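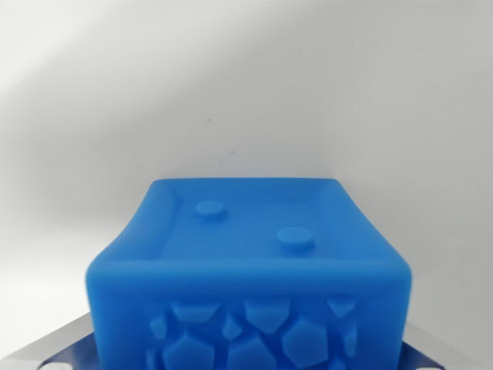 Ruxandra Pîrvu wrote in to say that the corners are what defeat her: "I can wipe a molded block or a chunky toy clean in two seconds on the flat sides, and then there is a gray line along every ridge that won't come off with a cloth." Several other readers asked much the same question after the June page on bath toys, so this one is only for pieces with raised patterns, rims and pegs.

Dry first

Do not start with water. Dust and crumbs turn to paste in the grooves, and paste is harder to get out than dust. Use a dry paintbrush, the flat kind sold for window trim, and brush from the middle of each face toward the edges. A clean makeup brush does the same job on small pieces. For a recessed top, turn the piece upside down and tap it against your palm, then brush what is left out of the corners.

Washing

Soft rubbery plastics and hard resin can both take lukewarm water and a little dish soap. Mix 2 teaspoons of soap into a basin of water and leave the piece in it for 6 minutes. Longer is not better, especially if there is a hole or seam where water can get inside. Then:

Scrub along the grooves with an old soft toothbrush. Going across them only pushes the dirt from one side to the other.
Go around the base of any peg or button with a cotton swab. Dirt sits in a ring there and the toothbrush rides over it.
Run a corner of cloth, wrapped over a fingernail, along the inside of the rim.
Rinse under the tap and shake hard.

Leave it to dry upside down on a folded towel. A raised rim holds a small puddle if the piece is left right side up, and hard water will leave a white mark. If you already have the mark, dab it with white vinegar on a swab and rinse again.

What to keep away from it

No scouring powder, and no melamine sponge on a matte finish – it polishes the high spots and leaves them shiny. Skip acetone and nail polish remover completely. Anything with a battery or a sound box inside gets a damp cloth and a swab, no basin.

Sticky surfaces

Some older soft plastics go tacky in storage. Washing helps for a week or so. A light dusting of cornstarch, left overnight and brushed off, helps for longer. Store these pieces apart, in paper or cotton – two soft plastics pressed together over a summer can mark each other for good, and so can a printed bag.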